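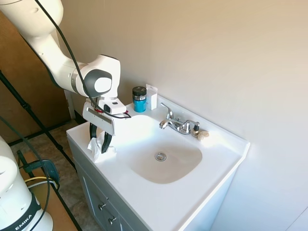
Section 4: Setting up your first book club on Galar

Welcome back! If you have worked through the first three sections, you now have an account, a reader name and (we hope) a cover picture you can live with. This section is for parents, teachers, librarians and anybody else who would like to run a reading club for children aged about seven to eleven. It takes a quarter of an hour or so, a bit longer if you keep stopping to read the sample chapters, which we all do.

Before you begin

You will need the Organiser code from your welcome email, and the first names or nicknames of the children who will be joining. Please don't use surnames. You will also want a first book in mind, though you can change it right up until the club opens.

If you are stuck for a first book, the one we used in all our own trial clubs is The Lighthouse That Sneezed, the first of the Captain Gatchalian stories by Wanpen Nakpan. It has short chapters, a very bad-tempered pelican and a cliffhanger at the end of nearly every one, so children tend to turn up wanting to talk. The second book, Gatchalian and the Moon of Soup, is longer and sillier and goes down beautifully with the same crowd a month or two later.

Creating the club

1. Sign in and choose Clubs from the menu on the left, then New club. If Clubs is greyed out, your Organiser code hasn't been entered yet. Go to My details, type it in with the hyphens, and come back.

2. Give the club a name. Children love choosing this themselves, so you may like to put in something plain for now and let them vote on it at the first meeting. Names can be up to 40 letters long, and you can change yours twice before you have to write to us.

3. Pick a reading band. Pebble is for newly confident readers, River is for those happy with chapter books, and Ocean is for the ones who have already read everything on your shelves. The band only decides which books are suggested to you. It doesn't stop you choosing something else, and a mixed club is absolutely fine.

4. Search for your book by title or author. When it comes up, check that the edition matches the copies the children will have in their hands. The paperback of The Lighthouse That Sneezed has 319 pages with the large print and all the drawings, and the pocket edition has fewer, so the page numbers in the reading plan will drift apart if you mix them.

Note: If your copies are a mixture, tick Plan by chapter on the same screen. Everybody will then be sent to the same place in the story, whatever the page number says.

5. Choose how many weeks you would like to spend on the book. Galar will divide the chapters up evenly, but do have a look at what it suggests. In the Gatchalian books the chapters in the middle run long – the storm at Biscuit Point goes on for ages, and it would be a great pity to stop halfway through it – so you may want to drag a chapter from one week to the next. Just hold it and slide it across.

6. Press Save plan. Nothing is sent to anyone yet.

Adding your readers

7. Open the Readers tab and press Add reader. Type a first name or nickname, choose an animal badge, and press Add again for the next child. A club can hold up to 24 readers. Beyond that we really do recommend starting a second club, as the quieter children stop joining in.

8. For each reader, enter a grown-up's email address. An invitation goes to the grown-up, never to the child, and the child can't see the club until the grown-up has pressed Yes.

Caution: Invitations run out after 7 days. If a family has been away (August is the worst month for this), go back to the Readers tab and press Send again next to the child's name. Please don't add the same child a second time, or they will end up with two badges and their stickers will be shared between them, and there will be tears.

9. Decide who may post on the club wall. The setting called Organiser checks first is switched on to begin with, and we suggest leaving it on for your first book at least.

Caution: The wall has a spoiler blanket, which hides any comment about a chapter the club hasn't reached. It relies on the reader choosing the right chapter when they post. A child who has raced ahead and writes "I can't believe it was the PELICAN" under chapter two will spoil the ending for everybody, so do cast an eye over the wall before each meeting.

Reading points and stickers

10. Points are optional. To use them, open Rewards and slide the switch to On. Readers collect points for finishing a chapter, leaving a comment or drawing a picture of a favourite moment, and at 1,000 points the whole club unlocks a bonus short story.

11. If you would rather not have points at all, leave the switch off. The stickers will still work, and the bonus story can be opened from Extras by any organiser.

Note: Points belong to the club as a whole and can't be seen for each child separately. We are sometimes asked for a league table. There isn't one, and we don't plan to add one.

Opening the club

12. When at least 2 readers show a green tick, the Open club button will appear at the top of the page. Press it, read the summary, and press Confirm. The first chapter reminder will go out at four in the afternoon on your chosen start date.

Note: After opening, you can still add readers and shift chapters about, but the book itself is fixed until you press Finish book. Section 5 explains how to finish a book early if it isn't going well, and how to move straight on to the next one in a series.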